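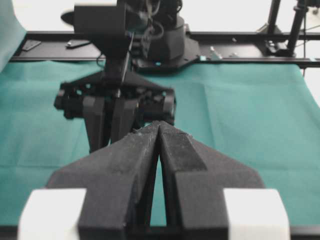 Revised July 23, 2022, after the May shelling. Applies to apartments in the Presari blocks without basement access.

**Choosing the room**

Keep two solid walls between you and the street. The first takes the impact, the second stops fragments and glass. In most Presari layouts this means the hallway or bathroom. A tiled bathroom is the weaker choice: tile and mirrors break into sharp pieces. Take mirrors down and store them flat, face to the floor.

**Windows**

- Tape does not strengthen glass. It holds some pieces together, and large taped sections can still come in as one slab.
- Safety film works better if it covers the whole pane and is anchored to the window casing. Clean the glass, spray with soapy water, lay the film from the top and squeegee outward from the center.
- Close heavy curtains at night. Let them hang past the sill.
- Move beds out of line with the window, including the line through an open door.

**Water**

Store 30 liters in closed food-grade containers for a household of two. Write the fill date on each lid. Toilet water is separate – a bathtub or lidded buckets will do, but do not drink from them.

**Power and gas**

Learn the location of the gas valve and the breaker panel, and keep a flashlight next to each. If you smell gas, leave the switches alone, close the valve if you can reach it and go outside. Never run a generator or charcoal grill indoors, on an enclosed balcony or in a stairwell.

Before an outage, put power banks on charge and set the freezer to its lowest setting. Leave the freezer door shut once the power is off.

**Papers**

Passports, deeds and prescriptions go in one zip bag, copies in a second bag kept elsewhere. Orysia Karpenko adds a paper list of phone numbers, folded into each coat pocket.

**Door**

Leave the hallway clear to the exit. Shoes stay by the door, soles down, laces open. If the door sticks, plane the edge now. Myroslav Kushnir lends a hand plane and a pry bar from unit 1211, Vakulenko entrance.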